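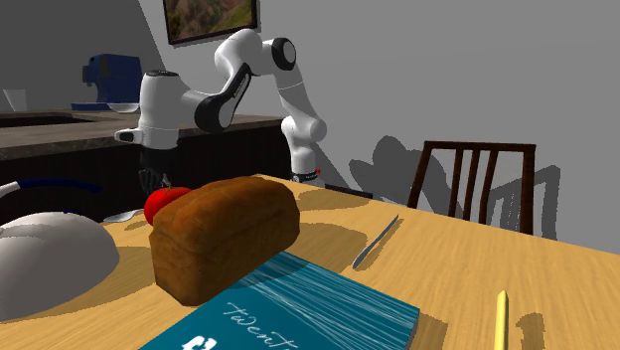 Sim table, gripper over the red object, bread alongside.

August 25, 2021

Went over the stop rules for Dresov with Johanna Marti. Agreed:
Knife counts as a keep-out item in sim too, same margin as on the real bench (30 mm).
No descent if the target is touching a neighbor. Log it and skip.
Log scene seed and rule version with every run. 9 of last week's runs have no version, so they don't count.

Still open: speed limit near the chair. Ask Regula.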